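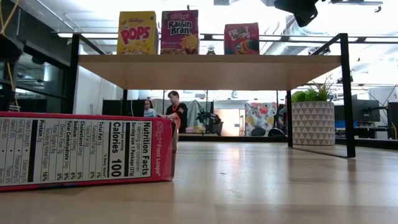 Imke Strobel objects that 300 examples of one shelf teach a policy that shelf and little else. I think she is right, and these notes take her side.

Week 4: Gathering demonstrations

1. Count variety before you count episodes. A set of 900 in which the cereal boxes never swap places is a small set. The Tulitz handout claims 50 per object is plenty. Ask what was varied, and by whom.

2. Look through the wrist view by itself. Motion blur can take the lettering off a small yellow box, and a label such as "pick the gum" may then rest on colour alone. Would you sign for it?
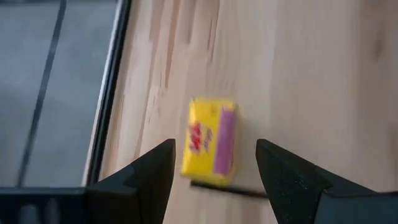

3. Keep the failures. Operators like to delete them, and the success rate then describes the deleting.

4. Hold back whole objects for testing, up to 16 if you have them. Random splits flatter everyone.

Reading: Ruppert, chapter on splits. Her figures for Caltow deserve a second look.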